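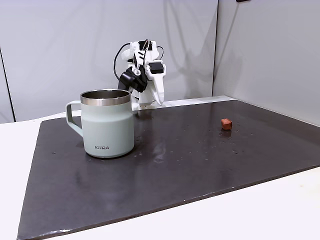
How do I keep toads in the yard once they have found it?

Give them shade, a damp place to sit during the day, and a shallow dish of water at ground level. Most toads that leave a garden do so when the soil dries out or when the insects are gone.

Toad and frog tips for the home garden
Wed 8 May

Shelter

A clay flowerpot on its side, half buried in soil, makes a good daytime shelter. Put it on the north side of a shed or under a low shrub. The floor should be bare dirt so the toad can dig itself in. Don't line it with gravel or plastic.

A broken pot turned upside down also works if the gap at the rim is wide enough for a large toad. File down sharp edges first. Leave the shelter in place for the whole season, even if it looks unused. Toads often sit under the soil where you won't see them.

Water

Toads don't drink with their mouths. They take in water through the skin of the belly, so they need to be able to sit in the dish. A plant saucer with an inch of water is enough. Put a flat stone in it as a step.

Tap water treated with chlorine should stand in an open bucket for a day before you pour it. If your supplier uses chloramine, standing doesn't remove it, and you will need rainwater or a water conditioner. Rinse the dish every few days. Skip the soap.

Telling toads from frogs

Toads have dry, warty skin and short back legs, and they walk or make small hops. Frogs are smoother and longer in the leg. Behind each eye a toad has a raised gland. The shape of that gland helps separate one species from another, so note it if you keep records. Spots on the back are also worth writing down – in some species there are one or two warts in each dark spot, in others three or more.

Ponds

Most toads breed in still, shallow water without fish. Toad eggs come in long strings and frog eggs in clumps. Leave both where they are. A pond with steep sides needs a ramp, and a rough board will do. The one in our Rostness garden holds 341 gallons and had no way out for small animals until we added one.

Window wells and pool skimmers trap a lot of toads. Check them in the morning, and cover window wells with fine mesh.

Handling

Wet your hands before you pick one up, and rinse off any sunscreen or bug spray beforehand. Wash with soap when you are done. The skin glands give off a toxin that can make a dog sick, so call a vet if yours has mouthed a toad and is drooling.

Mowing and lights

Walk the lawn before you mow, mainly after rain. Set the blade high. Mowing at midday is safer than mowing at dusk, when toads come out to feed.

A low porch light draws insects and gives toads a place to hunt. Keep it away from the driveway.

Before winter

Leave a pile of leaves and loose soil in one corner through November. Toads dig down below the frost line and need ground they can get into. Don't turn compost heaps once nights are cold – use the fork again in spring, and start from the top.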